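Stadtwerke Gralleo
1/8 Ab September gilt in Gralleo die neue Regelung zur Bereitstellung von Papier und Kartonagen. Die wichtigsten Punkte fassen wir in diesem Thread zusammen.

Stadtwerke Gralleo
2/8 Die Behälter sind am Abholtag bis 6 Uhr am Gehwegrand bereitzustellen. Eine Bereitstellung am Vorabend ist ab 18 Uhr zulässig.

Stadtwerke Gralleo
3/8 Kartonagen werden neben dem Behälter nur noch mitgenommen, wenn sie gefaltet und gebündelt sind. Pro Haushalt sind 3 Bündel je Abfuhr vorgesehen. Größere Mengen nehmen die Wertstoffhöfe Remcombe und Oltdale gebührenfrei an.

Stadtwerke Gralleo
4/8 Nicht in das Altpapier gehören beschichtete Getränkekartons, Kassenbons, Tapetenreste und verschmutzte Pizzakartons. Fehlbefüllte Behälter bleiben stehen und werden mit einem Hinweiszettel versehen.

Stadtwerke Gralleo
5/8 In den Ortsteilen Remcombe und Oltdale ändert sich zusätzlich der Abfuhrrhythmus. Betroffen sind 22 Straßen und rund 2000 Haushalte. Die Straßenliste liegt dem Abfuhrkalender bei.

Stadtwerke Gralleo
6/8 Die Abfuhr in beiden Ortsteilen übernimmt die Firma Gökçe. Ansprechpartner für Reklamationen bleiben die Stadtwerke.

Stadtwerke Gralleo
7/8 Zusätzliche Behälter können online oder schriftlich bestellt werden. Die Auslieferung erfolgt in der Reihenfolge des Eingangs.

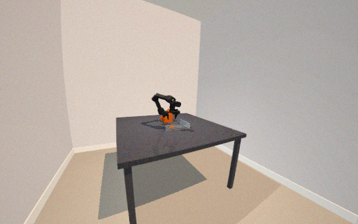

Computergrafik: Roboterarm mit orangefarbenem Sockel auf dunkelgrauem Tisch

Stadtwerke Gralleo
8/8 Fragen beantwortet der Kundenservice unter der Durchwahl 85, werktags von 8 bis 16 Uhr. Fragen zur Biotonne bitten wir gesondert per Kontaktformular zu stellen.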